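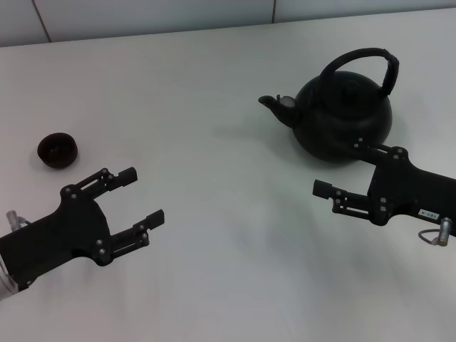
black teapot, little brown cup. tea's on, who's watching

Thread: Bonddale Screen Awards, streamed ceremony (spoilers obviously)
Apr 4, 2020

plumduff
Right. Stream's meant to start in 30 min. Making this thread so we don't clog up the main one. Rules same as last year, no posting winners in the title, no leaked envelopes. Anyone know if the hosts are together or dialling in from separate houses?

gravelroad
Separate. Was in the announcement. Two hosts two houses. Can't see the banter working with a lag on it tbh

kettle_on
it'll be fine. they cancelled the dinner, they cancelled the red carpet, at least we get SOMETHING. My money's on Plultovby for best film

plumduff
Everyone's money is on Plultovby. Only one anyone's seen.

Saltbush9
I haven't seen it. Is it the lighthouse one

kettle_on
No thats Ornum. Plultovby is the one with the two sisters and the ferry strike. Ornum is the lighthouse. Both have about four lines of dialogue so fair enough

gravelroad
Ornum should win and won't. Best sound at the very least. Saw it in September at the festival in a proper theatre and the foghorn went straight through my chest. Not sure it works on a laptop, and that'll be how most of the voters saw it.

Saltbush9
Voters get it on a big screen surely?

gravelroad
Not this year. Screener link and a password. My sister in law votes in the craft categories and watched it on the train with subtitles on.

plumduff
ok we're live. Countdown clock. Music's nice

kettle_on
why is the countdown going UP

Saltbush9
Mine's frozen

plumduff
Refresh. Mine came back after a refresh. 2710 watching, that's more than I expected

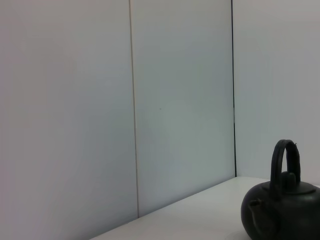
black teapot, pale walls. still buffering

gravelroad
Opening monologue. One host has clearly got a lamp on the floor pointing up. Campfire lighting

kettle_on
I liked the monologue!! the bit about dressing up from the waist up was obvious but she sold it

gravelroad
Every awards thing for the next year is going to do that joke.

Saltbush9
Lag on the handover was painfull. He laughed at her joke after she'd started the next one

plumduff
Supporting actress went to the mum from Plultovby. Deserved. Speech from her kitchen, colour of those cupboards is something, dog barking all the way through. Best speech I've seen in years and she didn't thank a single agent

kettle_on
crying a bit not going to lie

gravelroad
Good speech, wrong winner. The daughter in Åberg did more with one look at the bus stop than the whole kitchen argument in Plultovby

kettle_on
you say this every year about whatever nobody's nominated

gravelroad
She WAS nominated.

Saltbush9
Which one's Åberg

plumduff
The miniseries. They put miniseries in with film for the acting ones, don't ask me why. Changed it last year and half the forum went mad, there's a thread with 1000 replies if you've got a free evening

Saltbush9
Pass

kettle_on
best sound: ORNUM. happy now gravel?

gravelroad
Very. They cut the speech off for an ad though. Sound people always get the ad.

plumduff
They did not cut it off, his mic wasn't on. You could see him going. Sound winner, muted.

Saltbush9
ok that was worth staying up for

gravelroad
Someone should've told him. Producer asleep at the wheel. I know it's a favourite bit of everyone's now but the bloke worked on that for years and he got 22 seconds of silence. Would be pretty dirty if it were me

kettle_on
he was laughing by the end tho

gravelroad
He was being polite.

plumduff
Bit of both I reckon. They've said in the chat they'll post the full speech on the site with audio. So he'll get it eventually

Saltbush9
Went to make toast, did I miss best film

kettle_on
Plultovby!!! called it

plumduff
Whole cast on screen at once in little boxes. Director's box was sideways. Lovely moment anyway, they'd all got the ferry hats on

gravelroad
Fine. It's a good film. Ornum is a better one and I'll be saying so in September when the festival rolls round again, if there is a festival

Saltbush9
So where do I actualy watch either of these

plumduff
Plultovby's on rental now. Ornum has no date yet, distributor keeps saying soon. Åberg is free till the end of the month but you have to make an account

kettle_on
start with Åberg it's only three eps. skip the recap at the start of ep two, it gives away the brother

Saltbush9
Gives away what about the brother

kettle_on
oh no

plumduff
Spoiler tags kettle. Locking this in the morning, put your favourite frocks in the other thread please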